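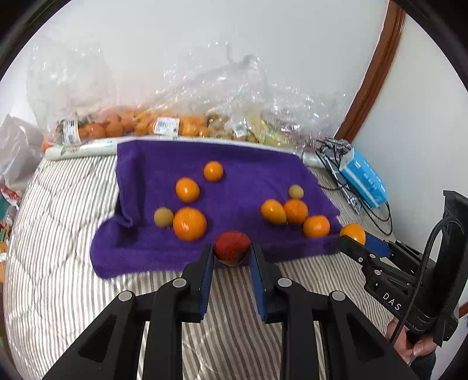 Most sewing books tell you to wash every fabric before you cut it, and most of them give no evidence for the rule. Some fabrics shrink a lot in the first wash, some keep shrinking for several washes, and some hardly move. A single rule can't fit all of them. Look at what is lying around an ordinary bedroom and the trouble is plain: a purple towel and a quilted bed cover with narrow gray-brown and white stripes are both "household textiles," yet one is a single cloth and the other is layers stitched together. If the layers of a quilt shrink by different amounts, the surface puckers between the stitching lines. Some quilters want that look and some are horrified by it, so even the word "damage" should be used with care in this chapter.

## What the label does and does not say

"Preshrunk" is the word to distrust first. It tells you that something was done to the cloth. It does not tell you how much shrinkage is left, and it says nothing about your washer, your dryer, or the way you measure. Mahlet Sisay's sewing class at Draltard tested 191 swatches over one winter, all of them cut from cloth sold as preshrunk. More than 3 percent of the length was lost in many of the cottons, and a few linens did worse. The class used home machines and cloth from a handful of stores – hardly the last word – but the spread of results should make anyone slow to trust the bolt end.

The opposite claim deserves the same treatment. Dilani Liyanage's notes for the Kodikara workshop say that three washes will "finish" any cotton. Habibur Khan kept going after the third wash and found that his flannel was still getting shorter at the fourth. His loosely woven toweling was harder to judge, as a looped surface gives the ruler nothing firm to sit on, and two people measuring the same piece seldom agreed.
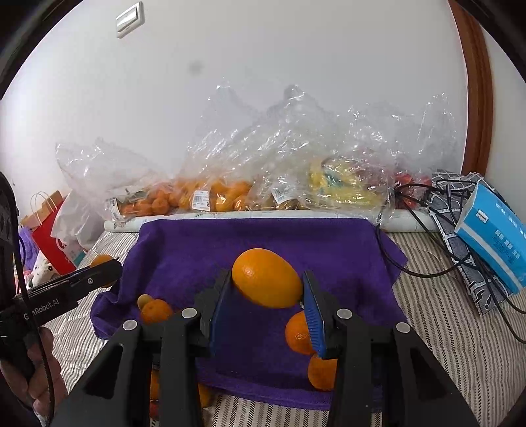

**Figure 4.1** Purple terry toweling hanging in folds over a raised edge.

Measure flat cloth only. Folds hide length, and smoothing them by hand can stretch the cloth enough to cancel the change you are looking for. Mark your lines with thread, well in from the cut edges, and let the swatch rest overnight before you measure it again.

We begin with the test swatch, then turn to the arithmetic of extra yardage, where the usual advice ("buy a little more") is at its weakest. Keep your own records from the first exercise onward. You will need them in Chapter 5.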